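**Teaching the kitchen tasks by hand**

Drodholm, Sunday, January 19, 2020

The demonstration work has moved from blocks and cups to kitchen tools. The first tool on the list is the slotted spatula, and the task is taking it off a utensil stand and hanging it back up. Domingo Orellana wrote the task sheet and Thibault Texier is checking the recordings as they come in.

We are doing all of this one with the hand-held gripper. The remote control setup is still in use for the drawer task, but for hanging things it was too slow, and people tended to stop halfway to work out where the hook was. With the gripper in your own hand you can feel when the tool is seated. A new person needs a short practice run and then they can start.

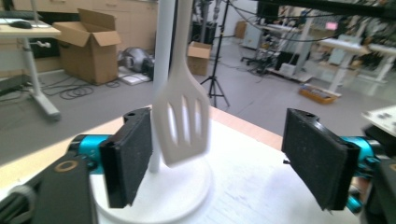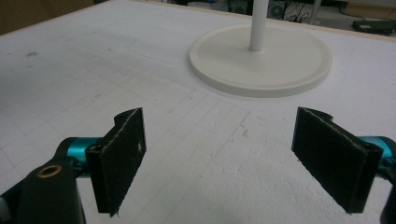

The stand at the Drodholm table, with the spatula (first picture) and without it (second).

The count so far is 1482 demonstrations, kept and discarded together. The target for each person is 50 per sitting, and after that please take a break. Thibault can tell from the recordings when someone is tired - the approach gets fast and the fingers close before they are lined up.

A few points from his first review:

- Start with the fingers fully open, every time.
- Come in from the side and keep the wrist level. Coming down from the top hides the handle.
- Pause for two seconds after release before you back away. Many of the early recordings end too soon and have to be thrown out.
- If you drop the tool, keep recording, pick it up and finish. Mark it as a recovery on the sheet. We want some of these.
- Move the stand a little between runs, but keep it within easy reach.

Domingo has asked that both sites use the same task sheet. Mullville was working from an older copy that left out the return half, so its spatula runs only cover taking the tool down. Those are still usable and will be kept in their own folder. The new copy is in the shared Bravo folder, and the old one has been removed.

The ladle is next, then the whisk. The ladle is heavier at one end and swings more, so expect the practice run to take longer. If the schedule holds, the first policy trained on the full set will be tried on the arm in April. Sign-up for sittings is on the sheet by the door, or write to Domingo.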